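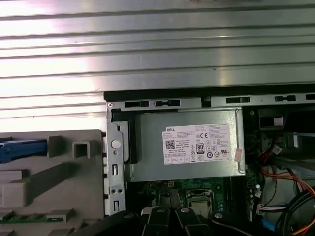
Where Does Metal Come From?

Have a look round the room you are sitting in and see how much metal you can find. There are probably door handles, and there might be a radiator, a zip on your coat, the springs inside a sofa (you will have to imagine those, please don't cut the sofa open), the keys in somebody's pocket and the tiny ring that holds the rubber on to the end of a pencil. Metal is so much a part of our lives that we hardly ever stop to think about it. But every one of those things began as something in the ground, and quite often it began as a rather dull-looking rock that you would have walked straight past.

Rocks with metal inside

Most metals don't lie about in the ground as shiny lumps. They are mixed up with other things, and the rock they are mixed up in is called ore. Iron ore is usually reddish or dark brown, and it can leave a rusty smudge on your fingers if you pick it up. The ore that gives us aluminium is called bauxite, and it often looks like a hard reddish soil with little round peas in it. Copper ore can be very pretty, with patches of green and blue.

A few metals are found on their own. Gold is the famous one. Because gold hardly ever joins up with anything else, it stays gold for millions of years, and tiny flakes of it get washed down into streams, where people with a great deal of patience can swirl the gravel round in a pan and pick them out. Silver and copper turn up on their own now and then too. That is why gold, silver and copper were some of the very first metals that people used, long before anybody knew how to get iron out of a rock.

To reach the ore, people dig mines. Some mines are tunnels that go deep underground. Others are huge open holes with roads winding down the sides, and the lorries that drive along those roads are so big that the driver has to climb a ladder to get in.

Getting the metal out

So now we have a heap of rock, and we want the metal and not the rest. How do we do it?

With iron, the answer is heat, and plenty of it. The ore goes into a tall oven called a blast furnace together with some coke (the kind made from coal, which you wouldn't want to drink) and some limestone. Hot air is blown in at the bottom, and that is the "blast" in the name. Inside, the ore is a sort of partnership between iron and oxygen, and the two are holding on to each other tightly. The gas made by the burning coke pulls the oxygen away, and the iron is left behind. It is so hot in there that the iron melts and trickles to the bottom like glowing orange soup. The limestone helps to gather up the unwanted bits, which float on top and are drained off. Those leftovers are called slag, and a lot of slag gets used again for building roads.

Aluminium is more stubborn. It clings to its oxygen so hard that a furnace like that can't pull them apart, and people had to wait until they could make a good supply of electricity before aluminium became cheap. Before then it was a great treasure, and very rich people showed it off at dinner. It seems funny now, when we wrap our sandwiches in it and screw it up into a ball afterwards.

Getting a metal out of its ore by heating is called smelting. It's a good word to remember, and it has nothing to do with smells.

Why are metals so useful?

If you could see the very smallest bits inside a metal, which are called atoms, you would find them packed together in neat rows, a bit like oranges on a greengrocer's stall. When you hit a piece of metal with a hammer, the rows can slide over each other and settle down in a new place. So the metal changes shape and doesn't break. Try the same thing with a stone and it will crack. Try it with a biscuit and you will need a dustpan.

This means metal can be rolled out flat, almost as you would roll pastry, or pulled into long thin wires, or pressed into a shape between two heavy blocks. Cars, cookers and computer cases all have parts made from flat sheets that have been pressed and folded.

You can try a little folding yourself, using paper. Take a sheet of ordinary writing paper and lay it like a bridge between two piles of books. It flops in the middle straight away. Now fold the same sheet backwards and forwards to make long ridges, like a paper fan, and lay it across again with the ridges running from one pile to the other. It will hold up a pencil, and then a rubber, and maybe even a small apple if you are careful. The paper hasn't got any thicker. The folds have made it stiff. People who work with metal use the very same trick, and the silver panel at the top of this page has long ridges running along it. Look out for ridges on shed roofs, on the sides of lorry containers and round the middle of a tin of beans.

Metals are also good at letting heat and electricity travel through them. A metal spoon left in hot soup soon gets hot at the handle end, and a wooden one doesn't. Copper is especially good at carrying electricity, so most of the wires in the walls of your house are made of it, with plastic round the outside to keep people safe. (You should never poke about with sockets or wires, or open up anything that plugs in, however curious you are feeling. Grown-ups should leave that to somebody who has been properly trained, too.)

Mixing metals together

Pure metals are not always the best ones for the job. Pure gold is so soft that a ring made from it would soon get scratched and bent. Pure iron is rather soft as well. So people mix things in, and a mixture like this is called an alloy.

Bronze is copper mixed with tin, and it was such an important discovery that a whole stretch of history, the Bronze Age, is named after it. Brass is copper mixed with zinc. It has a lovely yellow colour, and trumpets are made of it, which is how the brass section of an orchestra got its name. Steel is iron with a very small amount of carbon in it, and it is much stronger than iron by itself. If you add some chromium to the steel you get stainless steel, and I expect that is what your knives and forks are made of. Go and see if there is a word or two stamped on the back of one.

The bridge at Skosham

In the town of Skosham there is an old iron and steel footbridge over the River Imard, and if you ever visit you should walk across it slowly. It is held together by rivets, which are like fat metal buttons. A rivet was heated until it glowed, pushed through a hole in two plates, and then hammered over at the other end before it could cool. As it cooled it shrank a little and squeezed the plates tightly together. The noticeboard at the town end of the bridge says there are 2430 rivets, and the bridge is 70 paces long if you are a grown-up. It takes more if you are seven!

The bridge is painted dark green, and it has to be painted again every few years, right into all the corners. That brings us to the trouble with iron.

What is rust?

Do you remember that iron and oxygen were holding on to each other inside the ore? Well, iron never quite gets over it. Leave it out in the air and the rain, and it will start joining up with oxygen again, and the flaky orange stuff that you see is rust. In a way, the iron is trying to turn back into something like the rock it came from. Salt makes it happen faster, so things rust quickly beside the sea.

Paint keeps the air and the water away, and so does oil, and that is why a bicycle chain needs to be oiled. Another way is to cover the steel with a thin coat of zinc. This is called galvanising, and you may have seen it on buckets and farm gates, where it sometimes makes a pattern like frost on a window.

Aluminium joins up with oxygen as well, but it makes a very thin, hard skin that sticks on and protects the rest. You can't even see it.

An experiment to try at home

You will need three iron nails (plain ones, without a shiny coating), three clean jam jars, some water, some salt and a little cooking oil. Ask a grown-up to help you find the nails.

Put one nail in the first jar and leave it dry. Put the second nail in the second jar and pour in enough water to come halfway up it. Do the same with the third, but stir a big spoonful of salt into the water first. Now put the jars on a windowsill and look at them every morning for a week, and draw what you see. If you have a fourth nail, rub oil all over it and stand it in plain water, and see how it gets on next to the others.

Using metal again

One of the best things about metal is that it can be melted down and made into something else, over and over again. A drinks can might be back on a shop shelf as a new can in about 60 days. It takes far less energy to melt an old can than to make new aluminium from bauxite, so it really is worth rinsing yours and putting it in the right bin.

At a recycling yard, the first job is sorting. A big magnet is very handy for this, as iron and most kinds of steel will jump up and cling to it, while aluminium and copper stay where they are. You can be a metal sorter at home with a fridge magnet. Try it on a food tin, a drinks can, some kitchen foil, a paper clip and a few coins, and make two piles. Keep your magnet well away from bank cards, though, and from phones and computers.

Some words to remember

Alloy: a mixture of a metal with something else, usually another metal.
Atom: one of the tiny bits that everything is made of.
Galvanising: giving steel a coat of zinc.
Ore: rock with metal in it that is worth digging up.
Slag: the leftovers from a furnace.
Smelting: using heat to get metal out of ore.

Page last changed January 2020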